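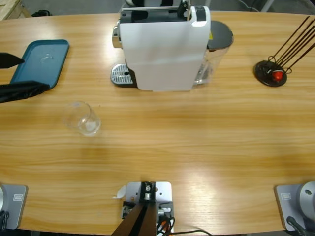 How a capsule coffee machine works

A capsule coffee machine makes one drink at a time. It has to do four jobs: store water, heat it, push it through ground coffee and let the drink run into a cup or glass. Each job belongs to a different part of the machine.

The water tank

Cold water is kept in a tank. Many tanks are made of clear plastic, so the level can be checked without taking off the lid. A pump inside the machine draws water out of the tank through a narrow tube. The pump is the part that makes the buzzing noise.

The heater

From the pump, the water passes through a heater. Electricity warms a metal part, and the metal warms the water flowing past it. The water gets very hot but should stay just below boiling, as boiling water can make coffee taste bitter.

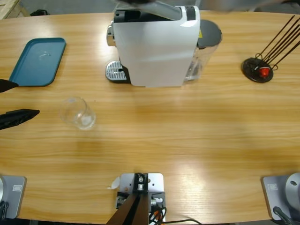

Why is there a grate with holes in it under the spout?
Coffee often drips for a few seconds after the machine stops. The drips fall through the holes and collect underneath, so the bottom of the cup stays clean. The collected liquid has to be tipped out from time to time.

The capsule

A capsule is a small sealed pot of ground coffee. When the machine is closed, sharp points make holes in it. Hot water is forced in at one end, mixes with the coffee grounds and leaves at the other end through a filter. The filter holds back the grounds – only the liquid gets through. Flavour and colour dissolve into the water on the way. This is called extraction.

Full capsules can be kept in a drawer or on a wire stand. A used capsule is hot and should be left to cool before anyone touches it.

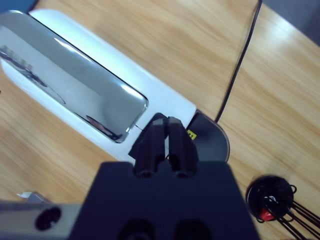
Heat is the main hazard with any kitchen appliance that has a heating part inside. The outside may feel only warm while the inside is hot enough to burn skin. Some appliances carry a small warning label for this reason. Children should use a coffee machine only with an adult, keep their fingers away from the spout and never open the machine while it is running.

Words to know

Extraction: taking flavour out of coffee grounds with water.
Filter: a sheet with tiny holes that stops solid pieces.
Pump: a part that moves liquid along a tube.

Text by Siwan Parri, checked by Dede Gyamfi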